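### 4.2 Layered food assembly

Food preparation is often cited as an early candidate for household automation, yet most published work treats it as a single pick-and-place action. The Amel task set was written to test a longer sequence. It asks a two-fingered arm to take thin pieces from upright holders and stack them on a tray in a set order, with toy food standing in for the real ingredients so that texture and spoilage do not affect the score.

The policy was trained on 3,000 demonstrations gathered at the Gudton site and evaluated over 305 trials. A trial was scored as complete only if every layer remained on the stack when the arm withdrew. Pieces resting off centre were accepted, as they would be in most home kitchens. Operators at Ginano reviewed the scoring on 2 occasions and revised the rule for overhanging layers.

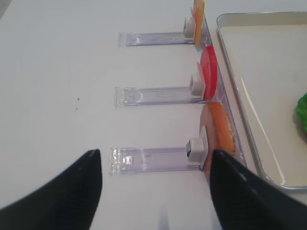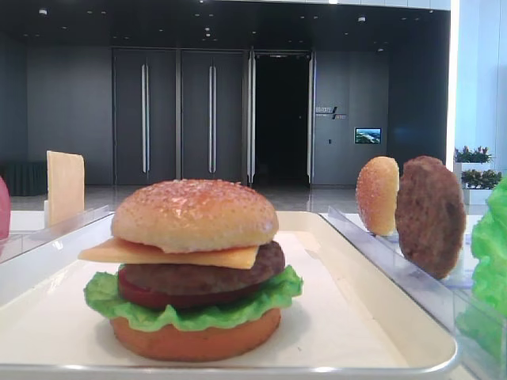
**Figure 7.** Toy food pieces held upright near clear acrylic rails (first panel) and an assembled hamburger on a white tray (second panel).

Failures fell into two groups. In 23 trials the fingers closed on the holder as well as the piece, and the arm stopped on its force limit. The remainder occurred at release, when a thin slice stayed against one finger and landed partly beyond the layer beneath it. Neither fault would trouble an adult with ordinary dexterity. We therefore do not consider the present system ready for unsupervised kitchen use, although its behaviour on the thicker pieces was consistent. Section 4.3 repeats the analysis for the Ferraro shelf-stocking task, in which the items are heavier and the placement tolerance is wider.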